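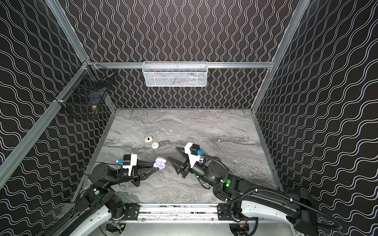 Surdu Postal History Collection: progress report to the Braltemer Fund

Monday, September 16, 2019

Sorting the covers

We have had a wonderful summer with the albums. All 2564 covers are now out of their old mounts and in acid-free sleeves, and Rodica Ciobanu has finished the railway post office section, which was by far the messiest. She found a run of night-train cancels we had no record of – one on a parcel card with the full franking still in place!

Catalogue

Grigore Enache is entering postmarks, rates and routes as he goes. The postage due items are done. The wartime censored mail is going more slowly, as many of the handstamps are faint and he wants a second opinion from Emil Thaler before fixing any dates.

Spending

Sleeves and boxes came in under budget. We would like to move what is left to expert opinions on three stamps with doubtful overprints, and would be glad of your agreement in writing.

Still to do

The airmail covers need describing, and Dorin Ciobanu has offered to translate the letters found inside them. We plan to have the printed handlist with you in February. Faustino Espinoza has already started on the index, and it's a pleasure to read.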